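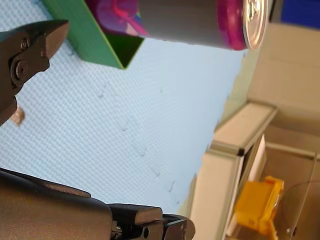
Plurent Gripper Kit – Gallery

The Plurent is a two-finger gripper kit sold by Cladska for small arms used in packing, sorting and bench work. It ships with the gripper body, a pair of faceted fingers, a mounting plate and the screws to put it all together. We have had one in the Kirnham workshop since June and this page collects what we have from it so far. Text and notes are by Ehsan Yousafzai.

The first picture is at the top of the page. The others are still being sorted and will go up under the headings below, so for now those headings carry the notes only.

1. At the mat

Fingers apart over the blue mat, with a green open-top box and a beverage can further along. The finger at upper left is the standard one from the kit. It has a matte, charcoal-colored finish and sharp edges, and it narrows to a chisel-like tip. The two round screw heads are on its side, the larger one seated in a recessed socket.

The mat has a fine, regular texture and picks up scuffs. There are a few faint dark ones on ours. They wipe down with a damp cloth but do not come out completely.

2. Cans

Cans are the job we get asked about most. The Plurent will take a standard beverage can from the side or across the end, standing or lying down. A can on its side is the harder of the two, as it rolls if one finger touches before the other. Slow the last part of the approach and it mostly stays put.

We ran 1,081 can picks between June and now. Empty cans dent if the grip force is left at the factory setting. Turn it down to 30 percent and they come through fine. Full cans need it back up.

3. Small parts

The chisel tip is meant for getting under things that lie flat. It does this well with wood offcuts, erasers and short lengths of dowel. It does less well with coins and washers, where we had to try three or four times for each one. Cladska sells a thinner tip for flat metal parts – we have not tried it.

4. Boxes and bins

Placing into an open box is simple as long as the box is wide enough for the fingers to open again inside it. Measure this before buying bins. Ours were bought first and two of them were too narrow.

Lifting a box by its side panel works with stiff plastic. Thin cardboard bends.

5. Changing fingers

Each finger comes off with the hex key in the kit. Changing both takes nine minutes the first time and less after that. Do not overtighten the lower screw. The socket is deep and it is easy to keep turning after it has seated.

Usmani fingers also fit, with the adapter. They are softer and grip glass better, but they wear at the tips.

6. Cleaning and wear

Dust collects in the slot of the jaw assembly. A dry brush clears it. We do this once a week and have not had a jaw stick yet. The finish on the body shows finger marks under bench lights and nothing worse so far.

What is in the kit

Gripper body with jaw assembly
Standard fingers, one pair
Mounting plate and screws
Hex key
Cable, 3 meters
Printed setup sheet

The setup sheet is short and leaves out the force settings. Those are in the download on the Cladska product page, under Support.

Borrowing the kit

Members at Kirnham can book the Plurent for half a day at a time. Ask Ehsan for the adapter if you want the Usmani fingers, as it is kept separately. Bring your own parts to test with, and put the standard fingers back on when you are done.

Page updated Wed 19 November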